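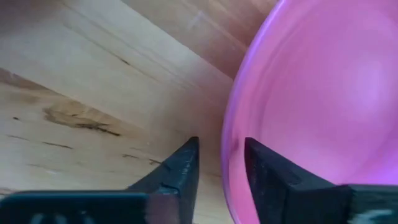
I've been wanting to put up a page for the kitchen things for ages, and April gave me the push when we finally emptied the old sideboard and I found out how many bowls one household can hide. So this is the bowl page, more or less, with a fair bit about the benchtop and table wood because people keep asking about that too. The pink one gets first spot, and I make no apology for my love of a loud colour. It's plastic, it's glossy, it's a proper magenta at the rim and goes softer and paler down inside, and it looks fantastic against blond timber with a big dark knot in it. I do love a knot. Everything else on the page is in the order I thought of it, so if you're after something tidy you'll have to go to Yatziri's page, which has headings and everything.

The pink bowl
Came from the Sillus shop on the corner before it shut, out of a bin by the door. I was there for pegs. It's been used for pancake batter, hulling strawberries, soaking chickpeas, one very messy papier-mâché afternoon and carrying lemons in from the tree. Let a bit of light come through it and the colour is gorgeous, sort of like jelly before it sets.

What it won't do
Don't put hot stock in it. I've never tried and I'm not going to. Anything off the stove goes in the big stoneware one, and the pink one waits its turn for the salad. I also keep it well away from turmeric after what happened to the white tub (rest in peace, white tub, you were yellow to the end).

The knot
There's always one person at morning tea who tries to wipe it off. Nest Gittins had a red-hot go with a scourer the first time she came over, and I let her carry on for a good minute before I said anything. She's forgiven me. She now puts her cup on it every visit and calls it her spot.

Looking after pale wood
I get more messages about this than anything else I write about! My routine is very dull: a cloth wrung out until it's nearly dry, wipe along the grain, then a dry tea towel straight after. Twice a year I give our timber a food-safe oil, thin coats, and leave it overnight with a chair across the doorway so no one wanders in and dumps their school bag on it. I've used Tistar oil for the last few goes and like the smell. Go light, whatever brand you buy. The first time I did it I poured on 300 mL and spent the next day rubbing most of it back off with old T-shirts.

Beetroot
Grate it over the sink. I have nothing further to add.

The stoneware one
Cream outside, blue inside, weighs as much as a toddler. It was my aunt's, and she made the Christmas pudding in it every year until her wrists gave out, and now I make the pudding and complain about my wrists. There's a chip on the foot that I've filed smooth. It lives on the bottom shelf, as nobody's toes deserve that coming down from any height.

The enamel pair
One green, one white with a navy edge, both from the Sarmiento market when we were up that way on holiday. I carried them home on my lap wrapped in a beach towel. The green is the everyday fruit bowl and the white is for bread dough, mostly because I can pop it somewhere warm with a plate over the top and forget about it. I do mean forget. I've had a loaf climb out of there and onto the shelf.

The dough I make in it, for those who asked
900 g of bakers flour, a spoon and a half of salt, dried yeast, a good glug of olive oil and enough lukewarm water that it feels a bit too sticky. Mix it, leave it, fold it over a few times whenever you walk past. It makes two big loaves or one loaf and a tray of rolls. Oven as hot as it goes for the first bit, then bring it back to 200 until it sounds hollow underneath.

The glass nest
We used to have the full set. Then we had most of the set. The smallest is the one I reach for most – an egg, a bit of dressing, the keys when I can't find the key hook – and I'd be lost without it. If anyone spots the second-smallest at an op shop, clear glass with a thick rolled lip, please buy it and I'll pay you back in jam.

Why I like plastic on timber
It's quiet. You can plonk a plastic bowl down at six in the morning and not wake the house. The enamel rings like a bell and the stoneware sounds like someone's dropped a brick, and I have a light sleeper directly above the kitchen. The pink one also slides nicely when you're passing it across to whoever is on peeling duty.

Stacking
I know, I know, it's all stacked wrong. The stoneware at the bottom, then enamel, then glass with a tea towel between, then the pink one balanced on top like a hat. Yatziri Nava came and reorganised the lot for me with a Sturnex shelf riser and it was perfect for a week. Then I made a trifle.

Scratches and stains
Timber marks and I've stopped minding. We've got a ring from a hot mug, a row of little dents where someone learnt to use a tracing wheel, and a faint patch of blue from the year of the tie-dye. A fine sandpaper along the grain (never across!) will lift most of it, and then oil the patch to match. For scratched plastic I do nothing at all. If a bowl gets so rough inside that it won't wash clean, it moves out to the laundry and becomes a peg bowl.

Still to come
I haven't got to the pudding basins, or the wooden salad bowl that needs a decent oil before I let anybody see it, or the tin thing from the shed that may be a bowl and may be part of a lamp. Nest has also promised me a turn with her mother's yellow mixing bowl, and I'll add it once it's safely here. If you've got a favourite bowl of your own, tell me about it in the comments, and please say what you make in it. I'm especially keen to hear from anyone with another pink one.

Page last fiddled with 9 July 2022.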